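Home | News | Business | Technology | Events | Subscribe

Plavano puts table-clearing machines to the test

May 2026

Plavano, which supplies cleaning equipment to cafeterias and small stores, has published results from a trial of machines meant to take over simple cleanup chores. The company says they are not ready to work a shift alone.

Two systems took part, one from Cavora and one from Jarman. Each was given 843 attempts at picking up a single item from a table and putting it on a tray. The work ran for 36 days in a test room at Plavano's offices.

Cups and boxes gave little trouble. Crushed soda bottles were harder. Both machines had problems finding a good place to grip a bottle lying on its side, and see-through plastic was often misjudged. Cords and straps had the lowest scores of any items in the trial.

"A person clears a table without looking twice," said Maxine McAlister, who ran the trial. "These systems stop and look at every item. Some of them they still get wrong."

Speed was the other problem. A worker cleared a test table of six items in less time than either machine needed for two. McAlister said stores that asked about the trial mainly wanted help after closing, when speed matters less, but a machine that needs someone nearby to step in saves them very little.

Plavano has no plans to sell either system this year. A second trial is set for December, with 200 new items added, most of them soft or bendable. Hasari, a grocery chain, has agreed to let part of that trial take place in one of its stockrooms.

The company did not give prices for the machines. 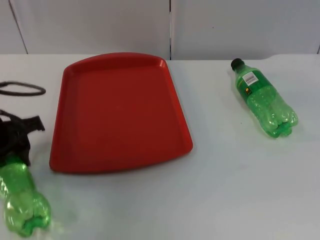
A red tray and crinkled green soda bottles on a tabletop.

Contact us | Copyright 2026 | All rights reserved | Back to top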